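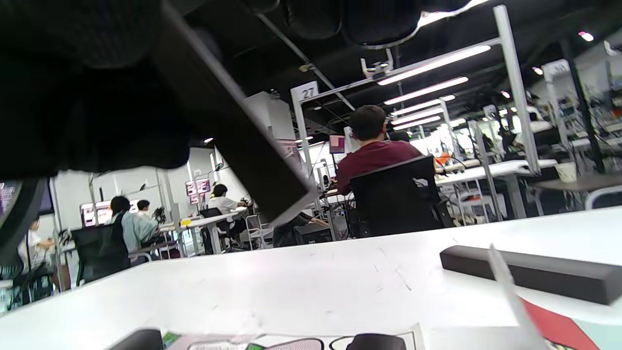
*4 min read*

# Bretdale gripper trial reports a winner, with a few asterisks

Bretdale says its new two-finger gripper is better than the one it replaces. It may well be. The numbers the company put out in December don't get you all the way there, though, and some of the people who ran the trial seem to know it.

The comparison pitted Bretdale's long-fingered hand-held unit against an older model from Nasteo, which has shorter, wider fingers and has been a fixture in small labs for years. Both were used at a tabletop to pick up, turn over and put down a set of 28 everyday objects. Each gripper got 600 attempts. Bretdale's finished 17 percentage points ahead on clean picks, and that is the figure in bold at the top of the summary.

Further down, the summary gets less tidy. The attempts weren't spread evenly. Pens, thin sticks and other narrow items made up a bigger share of the Bretdale runs than of the Nasteo ones, and narrow items are what a long, slim finger ought to be good at. Strip them out and the company's own table shows a much smaller gap. It doesn't say how much smaller in the text. You have to do the sums yourself.

"We'd have liked the same order for both," said Shu-fen Hsiao, who drew up the object list. "The list changed partway through and we kept going."

Then there is the matter of who was holding the things. A hand-held gripper is only as steady as the arm behind it, and the five operators on the trial had all spent weeks with the Bretdale unit before they ever touched the Nasteo. They were given one afternoon to get used to the older tool. Urmas Mets, the trial lead, described that as "adequate." Wen-hsiung Pan, one of the five, was blunter and said he was still fumbling the trigger on his second day with it.

The work was done at a white table in a big shared office, with desks, monitors and office chairs stretching away behind it under fluorescent tubes. Bretdale makes a selling point of this, arguing that a tool tested in an ordinary working room will hold up better than one tested in a blacked-out booth. Fair enough, up to a point. An ordinary room also has people in it, getting up and sitting down and leaning over desks in the background, and the summary has nothing to say about whether that affected the camera tracking on either unit. Asked about it, Mets said tracking dropouts were logged but hadn't been split out by gripper. He expects that breakdown "in the new year."

The camera question matters more than it sounds. On the Bretdale unit the view comes from behind the fingers, so the body of the gripper blocks a fair piece of it. Hsin-yi Cheng, who looks after the recordings, said the blocked area was known before the trial started and that the team judged it acceptable, with the fingertip and the tabletop being the parts they cared about. The Nasteo's camera sits on a stalk and sees over the top. No one has published footage of the two doing the same pick, which would seem to be the obvious thing to put out.

Black objects gave both grippers grief. Bretdale's fingers are black as well, and Cheng said reviewers sometimes had trouble deciding from the recording whether a dark block had been gripped properly or was just being shoved along. Those attempts were scored by a second person. There were 73 of them, and the second person was also a Bretdale employee.

Farkstead, which rents out lab equipment and carries both models, isn't rushing to change its catalogue. Wen-hsiung Su, its equipment buyer, said he had read the summary twice and wanted to see a repeat by somebody who doesn't sell either product.

"It's probably a decent gripper," Su said. "I'd want to know what it's like on a mug. Everything looks good picking up a pen."

The current list includes paper cups but no ceramic mugs, and nothing heavier than a full stapler. Hsiao said heavier objects were left for a later round, along with soft items such as cloth and bagged food. Wear on the finger pads wasn't measured either. Bretdale fitted fresh pads at the start and doesn't say if they were swapped at any stage.

Nasteo was not consulted on the trial and learned of it when the summary went up. A spokesperson said the unit tested was a discontinued version and that the current one has a revised trigger and a different pad compound. Mets confirmed the version but said it was the one most labs still have in the drawer, and therefore the one worth beating.

Bretdale hasn't set a price. It plans to release the raw attempt logs once Kao, the outside firm handling its data hosting, has finished moving the files. The headline figure is already on the product page, without the footnotes.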